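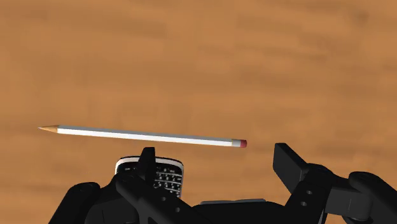

Unit 3: Teleoperated demonstrations in simulation

Reading: Shukla, course notes, section 2 (revised April 2023).

A demonstration is a time-ordered record of observations and operator commands. In the Kollstead exercises the operator drives a simulated multi-finger hand remotely, and the log stores joint targets, joint positions and object poses at each step.

Hand-to-hand mapping. The operator's fingers and the robot's fingers differ in length and number of joints. Copying joint angles directly gives poor fingertip placement. Matching fingertip positions works better for thin objects such as a pencil, but costs more computation per step.

Contact. Without force feedback the operator judges contact by eye. A small gap between object and finger is hard to see from a single viewpoint. Check the contact log before labeling a grasp.

Data set. The Prusthorpe set holds 1,940 demonstrations. Discard any with dropped commands.

Exercise. Replay 2 demonstrations open loop, then plot commanded against measured joint position for each finger.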